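How Does a Computer Remember Things?

Ask a grown-up where a computer keeps its memories and they will probably wave a hand at it and say "in there somewhere". This is true, in the way that it is true to say your other shoe is in the house somewhere.

We can do a bit better than that.

Two kinds of remembering

Think about your own head for a moment. You know your name, the way to school and the words to at least one song you wish you didn't know. Those have been in there for years, and they will still be there after a good night's sleep.

Now think about when someone says, "Go to the kitchen and get me two forks, the blue bowl and the jam." You hold that in your head while you walk. You come back with the forks and the jam. Ten minutes later the whole list has gone, along with the bowl.

Computers have both kinds as well. The first kind is called storage. The second kind is called memory, which is a confusing name to give to the one that forgets, but the people who named it did not ask us.

The desk and the cupboard

Elsie Ellery, who taught computing in the town of Ulden, used to explain it with her own desk. Her desk was the memory. Her cupboard was the storage.

When she wanted to mark a pile of spelling tests, she got them out of the cupboard and put them on the desk, where she could reach them. When she had finished, she put them back. She could not mark tests while they were in the cupboard, unless she got in there with them and took a torch.

A computer works much the same way. Say you open a drawing you made last week. The computer goes to the cupboard (storage), finds the drawing and puts a copy on the desk (memory). You add a dragon. The dragon is on the desk. It is not in the cupboard yet! It only goes in the cupboard when the drawing is saved.

Now imagine that whenever the lights went out in Ms Ellery's classroom, everything on her desk vanished. Every test, every pencil, half a cheese sandwich. That is what happens to ordinary computer memory when the power goes off. It needs electricity to hold on to anything at all.

So if the power goes out before you save, goodbye dragon. Lots of programs now save your work for you every so often, but it is still a good habit to do it yourself.

What is it made of?

Inside a desktop computer, memory usually comes on long, thin cards called sticks or modules. Each one pushes into a long, thin slot. The slots live on the motherboard, the big flat board that all the other parts connect to. (There is no fatherboard. People have asked.)

The slots are normally close to the processor, the chip that does the computer's working out. The processor sits in a square holder called a socket, and it asks the memory for things all day long, so it helps to have them as neighbours.
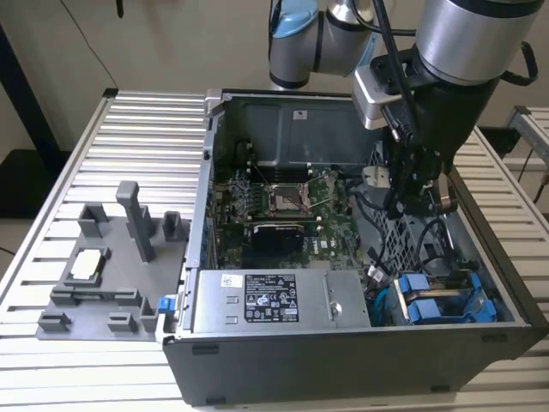
Why not just use one kind?

This is a very sensible question. If the desk is so forgetful, why not throw it out and do everything in the cupboard?

The trouble is speed. Storage is slower than memory. You might not notice a tiny wait, but the processor does an enormous number of little jobs every second, and it would spend most of its day tapping its foot.

All right then, why not throw out the cupboard and buy a gigantic desk? Two problems. Memory costs more than the same amount of storage, and you would have to leave the computer switched on forever. One power cut and you would lose your homework, your games and all 404 pictures of the cat.

So computers use both, and spend a lot of their time carrying things back and forth between them.

What happens when the desk is full?

Suppose you have a game open, plus a video, plus 90 web pages you are definitely going to read later. Each one takes up space on the desk. When there is no space left, the computer starts moving things back towards the cupboard to make room, and then fetching them again when you want them.

All that fetching takes time. This is one of the reasons a computer can go slow and grumpy when you ask it to do too much at once. Closing a few things often cheers it up.

Shouting at it does nothing, although plenty of adults are still testing this.

Ones and noughts

You may have heard that computers only understand ones and noughts. It's true. Inside a memory chip are huge numbers of tiny spots, and each spot can hold a little bit of electric charge. If the spot is charged up, that can mean one. If it isn't, that can mean nought. Each one or nought is called a bit.

Eight bits together make a byte. A byte is enough to hold one letter of the alphabet, so the word "jam" takes three bytes, if you write it in plain English letters. A gigabyte is a thousand million bytes, which is an awful lot of jam.

The tiny spots leak, by the way. Their charge trickles out, so the computer has to top them up again and again, many times each second. It's like carrying water in a bucket with a hole in it while someone runs beside you with a hose.

Try it yourself

You'll need a friend, a tray, a tea towel and 2 piles of small household things, such as pegs, spoons and buttons.

Put one pile on the tray. Let your friend look at it while you count slowly to twenty, then cover it with the tea towel. How many things can they name?

Now do it again with the other pile, but this time let them write a list while they look. Cover the tray and let them read from the list.

The first go used memory. The second go used storage. Swap places and see who has the bigger desk.

Words to know

Bit: a single one or nought.
Byte: eight bits.
Memory: where a computer keeps what it is working on now.
Motherboard: the board that joins the parts together.
Processor: the chip that does the working out.
Storage: where a computer keeps things when the power is off.

Written by Tyra Nygård. Last updated May 18, 2026.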